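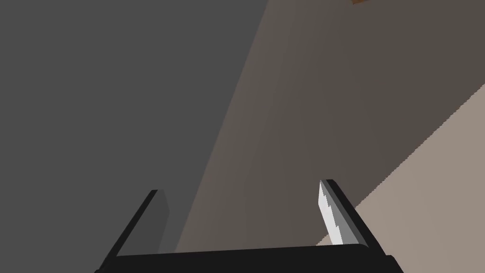 Gripper cell checklist, simulation stage, with comments

Applies to: any parallel gripper program that is run in simulation before it goes to the Girkent line. Fill in one sheet per program. Write Pass, Fail or Open against each item and say why in the comment. "Looks fine" is not a comment.

I have kept the remarks from the December review of the Token pick program under each item. They are blunt in places. Anyone who disagrees can write underneath.

Section A. Before the first run

1. Scope of the simulation is written down
Result: Pass
Comment: One page, which is one page more than last time. It says the model covers reach, finger opening and approach angle. It says the model does not cover grip force, wear or cable drag. Good. Please stop quoting the same model as proof of grip force in the weekly email.

2. Gripper model matches the gripper that will be fitted
Result: Open
Comment: I asked for the drawing and got a screenshot. The render has two fingers on a wide dark base, with a pale pad on the inner side of the right finger. Is that the pad we buy, with the right thickness, or a shape somebody liked? Pad thickness changes the closing distance. Show me the number in the model next to the number on the drawing.

3. Both fingers checked separately
Result: Open
Comment: From the wrist view, the left finger's inner face shows as plain medium gray and the right one has the near-white pad. It could be lighting, or it could be a missing part in the model. Either answer is easy to get by opening the file. "It's symmetrical, so we only checked one" is how the Pideck fixture ended up with two left brackets.

4. Start position has fingers open and nothing held
Result: Pass
Comment: Wide gap, nothing between the fingers. This is the start state we require. I would still like the program to check it by itself and refuse to move if the check fails. At present it assumes.

5. Target is in view from the wrist camera at the start position
Result: Fail
Comment: All I can find is a sliver of something orange-brown at the very top of the view, a little right of center. If that is the target, the view is not good enough to start from. If it isn't, then the target is not in view at all. Raise the start position or change the tilt and submit again. I was told the program "finds it on the next move." Then make the next move the start position.

6. Surfaces in the model are identified
Result: Fail
Comment: There is a dark gray plane, a brownish-gray one and a beige one, and no list saying which is which. A reviewer should not have to guess what is floor, what is work surface and what is wall. Name them in the file and say which ones the gripper is allowed to touch. Colors are not names.

Section B. Runs

7. Number of runs agreed before the runs start
Result: Fail
Comment: The plan said 240. The report gives 1,348. I have no objection to more runs, but I do object to not knowing who decided to keep going and what the results looked like when they did. If the first 240 were poor, I want those reported on their own.

8. All stops logged, including the ones the team thinks are harmless
Result: Pass, grudgingly
Comment: 11 stops in the log, each with a time and a joint position. Four carry the cause "sim glitch." That is not a cause. Contact between the finger and a surface is a contact until somebody shows otherwise. Re-run those four from the saved state and write down what happens.

9. Collision shapes compared with the drawn shapes
Result: Open
Comment: What you see in a render and what the software tests for contact can be two different shapes. The stair-step edge along the right pad is probably just drawing quality. I will accept that once I have seen the collision shape switched on and drawn over the top. Do the same for the base bar, which is wide and will reach an obstacle before the fingertips do on a low, tilted approach.

10. Tilted approach covered
Result: Open
Comment: Most of the reported runs come straight down. Straight down is the easy one. Split the results by approach angle and list the angles nobody tried.

11. Speed in simulation is the speed that will be used on the line
Result: Fail
Comment: Run at full speed in the model, and "we'll go slower on the real one." Then test slower. The stopping distance, the log and the timing report all belong to a speed we don't plan to use.

Section C. Before moving to the real cell

12. Risk assessment refers to the real cell
Result: Fail
Comment: The assessment was copied from the simulation folder and mentions no people. The model has no people in it. The real cell has a gate, a person who clears jams and another who brings the trays. Start again from the cell.

13. Emergency stop and gate tested by hand, on the hardware
Result: Not started
Comment: No simulated result will be accepted here. I don't care how many runs it has behind it.

14. First hardware runs at reduced speed, empty, with one person at the stop button
Result: Not started
Comment: Empty means empty for the first set. Parts go in after the sheet is signed.

15. Supplier claims checked against our own results
Result: Open
Comment: The Srivastava report states 3,588 successful picks. Successful by whose rule? Their document counts a pick when the fingers close. Ours counts it when the part is put down in the right place. Until the two rules match, leave the figure out of our file.

Sign-off

Do not release to the line. Items 5, 6, 7, 11 and 12 must be corrected and the open items answered in writing. A second review can be booked when the new start position and the surface list are in the folder. Bring the model file to the meeting, please, and leave the slides at your desk.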